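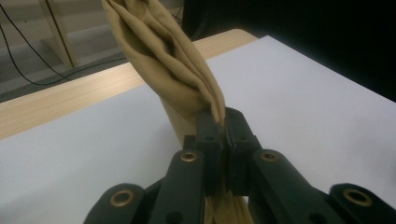
Khakis after 39 washes, is the dryer killing them?

tеun_h
Same brand, same size, since 2019. The new pair fits. The old pair now ends somewhere north of my ankles. My wife blames the dryer. I blame my wife's opinion of the dryer. Who's right?

kbozsik
She is. Cotton twill plus high heat, every week. Hang them up.

Meirion P.
Disagree. Cotton does most of its shrinking in the first few washes. After 39 you own a finished product. Have you considered that your legs are fine and your waist is hiking the pants up?

teun_h
I had not considered it and I'm not going to start now.

ortuno_i
Low heat, pull them out damp, tug the inseams, hang by the cuffs. I've got a pair from my Plurmont days that will probably see 2038.

Meirion P.
Tugging the inseams is folklore. It all goes back next wash.

ortuno_i
So tug them again next wash. It takes a minute, Meirion.

kbozsik
Also quit buying a size that only fits on day one — size up and wash warm.

teun_h
Measured tonight. Old inseam is an inch and a half shorter than the new one. Please don't tell my wife.

kbozsik
She has an account here.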